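Gripper loses cutlery during rotation, student table-setting project

Posted in: Student Projects > Manipulators

Our class project is a small arm that picks up cutlery and places it in a rack. The gripper is a two-finger parallel type with 3D printed fingers, flat inner faces, no pads. Spoons are acceptable. Forks are not. The fork lifts, then rolls in the fingers when the wrist turns from horizontal to vertical. Over 100 trials we had 23 drops, nearly all during the wrist move. Raising the grip force did not help and the servo got hot. The demo is in March. Is this a finger problem or a motion problem?
hindik_lab

gundby
Get a bigger servo. We had the same thing and a bigger servo fixed it.

tridesora
A bigger servo will not fix this if more force has already made no difference. Flat hard plastic on polished steel has low friction, and the contact on a narrow neck is close to a line. Any weight off that line becomes a torque, and the fork turns around it.

Check these in order:

1. Grip point. Find the balance point by resting the fork on a ruler edge. If you grip far from it, the long end swings. If you have to grip at the neck, go to step 2.
2. Pads. Glue 1 mm silicone sheet to the inner faces. Clean the steel with alcohol before each test run.
3. Wrist speed. Cut the acceleration to half and repeat the trials. If the drops stop, you have a motion problem on top of the finger problem.
4. Finger shape. A shallow vertical groove in each face gives two contact lines per side.

We hold ours at the neck with the handle down, so the weight hangs below the pinch and gravity helps once the wrist is vertical. After adding pads we logged 1,000 cycles with 8 drops. 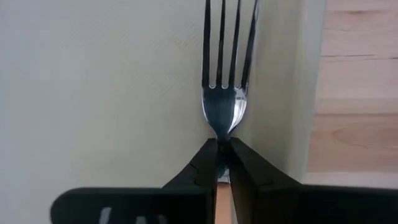
Neck grip, tines up, wrist camera view.

Change one thing at a time and log every drop with the wrist angle. Your teacher will ask for it anyway.

ekström_b
Agree on the pads. Bicycle inner tube also works if you have no silicone. Roughen the plastic first or the glue peels.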